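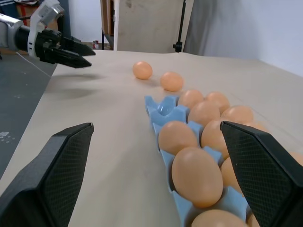

Gripper fingers and egg tray.

Search this site Enter keywords Go

Translated documents in residence filings: speaker notes
Dehua Jiang, Oyewole practice group, 28/11/2018

Slide 1. Scope
Covers certified translations filed with family and work residence applications. Does not cover interpreters at interview. Does not cover apostilles except on slide 5.
State up front: general information, check the current form instructions before filing.

Slide 2. The sample
2635 translated documents from closed files at the Oyewole and Gotetier offices. Birth, marriage and divorce records, police certificates, bank letters, diplomas. Drafts excluded. Documents already in English excluded.
Cuiping Qian coded the defects. Her coding sheet is in the handout, page 2.
Do not read the table aloud. Give people a minute with it.

Slide 3. What a certification has to say
Translator states that the translation is complete and accurate. Translator states competence in both languages. Name, signature, date, contact address.
A notary stamp proves who signed. It does not prove the translation is accurate. Expect a question on this.
The translator should be someone other than the applicant, even where the rules are silent. Same for the applicant's spouse.

Slide 4. Common defects
Partial translation. Stamps, seals, marginal notes and the reverse side left out. Marginal notes on a birth record often carry a later adoption or name change, so the omission can matter more than the body text.
Summaries labeled as translations.
One certification covering several documents without listing them. If a page is pulled from the bundle, nothing ties it to the certification.
Dates converted without a note. Keep the original order in the translation and put the converted date in brackets. Go slowly on this one, it came up twice in the rehearsal.

Slide 5. Names
Pick one romanization per person, normally the passport spelling. Where a record uses a different spelling, translate what the record says and add a translator's note. Do not correct the record.
Family name order: mark it once at the top of the translation.
Apostille pages: translate them too if they are not in English.

Slide 6. Workflow
Rultico is the intake checklist. Tukow is the naming scheme for scans. Both are on the shared drive, October version.
Step 1: scan both sides before the original goes back to the client.
Step 2: send the scan to the translator with the agreed name spellings.
Step 3: compare page by page. The reviewer does not need to read the source language to count seals and signatures.
Step 4: client confirms names and dates in writing.
(Skip the demo if the projector is slow.)

Slide 7. When a request for more evidence arrives
Send the new translation with a copy of the original document, and a cover note identifying which page is replaced. Keep the first translation on file.
If the first translator is unavailable, have the whole document redone. Patching a page with a second translator leaves two certifications that each cover part of a record.

Questions. Room seats 40, repeat each question for the back rows.

Comments (3)

mreyes_paralegal
Is the coding sheet posted anywhere? My handout stops at page 1.

Cuiping Qian
Page 2 was missing from the first print run. It has been added to the download.

T. Holm
On slide 5, we put the name order note in the certification itself. Any objection to that?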